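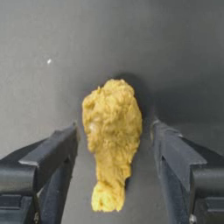
Does fried chicken have to be so bumpy?

Some people will tell you the bumps are chicken skin. Don't believe it too fast. Skin is pretty smooth. The bumps come from flour. A cook dips the chicken in something wet, like buttermilk, and rolls it in flour. Wet flour sticks together in little clumps, and hot oil makes the clumps hard.

You may also hear that a darker crust means better chicken. Does it? Color only tells you about the outside. To check the middle, a grown-up needs a food thermometer.

And is a drumstick a chicken's whole leg? Nope, just the lower part. The thigh is above it.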